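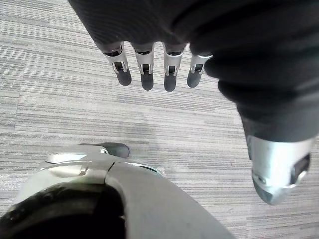

Four-fingered robotic hand over striped carpet.

Skovent mirror site: safety checklist with comments
Checked by Llinos Owen, May 29, 2023

This list is for the people who keep the mirror and the torrent tracker for the Grudemora archive. We share only files whose owners have given permission, or whose copyright has ended. Please write OK, OPEN or FAIL, and one comment at least.

1. Permission letter is stored for each collection
OPEN. There are 192 collections now. For the Morris sheet music I find the letter for part one, but part two has only an e-mail without signature. I have asked for the signed copy. Until it comes, part two stays off the tracker.

2. Takedown address is working
OK. I sent a test message and had the answer in 40 minutes. The old address is still written on the French help page, please correct.

3. Notices are answered and written in the log
OK. One notice is in the log since the last check. The title was similar to ours but the work was another one. Our reply is kept with it.

4. Checksums agree with the main archive
FAIL. I compared 50 files and two were different. Both are from the Dovitz radio recordings. They are removed from the index and must be copied again.

5. No advertising or foreign scripts on download pages
OK. Nothing found.

6. Visitor addresses are deleted after 15 days
OPEN. The web server does this correctly. The tracker keeps its own log, and there I saw older lines. The setting was probably lost when we changed the machine in November.

7. Admin accounts
OK. Two-step login is on for everybody. I closed one account which had not been used for a long time.

8. Domain and certificate
OK. The domain is paid and the certificate renews by itself. The contact telephone at the registrar is an old one, I will change it.

To be done before the next check: points 1, 4 and 6. Please do not change FAIL to OK by yourself, write to me first and I will look again.

L. Owen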